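4. Oiling your table for the first time

The first coat is the fun part – watch that grain wake up!

1. Wipe the top with a dry cloth.
2. Stir the Bimus oil well. Don't shake it.
3. Spread a thin coat along the grain and wait 10 minutes.
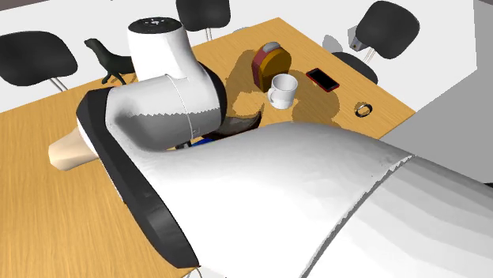
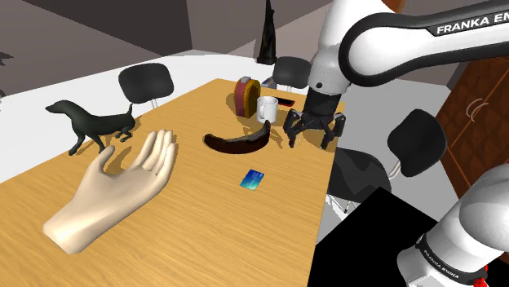
Light wood tabletop with fine grain, two views.

4. Buff off every bit of extra oil, corners too.
5. Leave the table overnight before you set anything on it.

CAUTION: Oily rags can catch fire on their own. Lay them flat outdoors to dry.

Note: Love a deeper color? Add a second coat the next day.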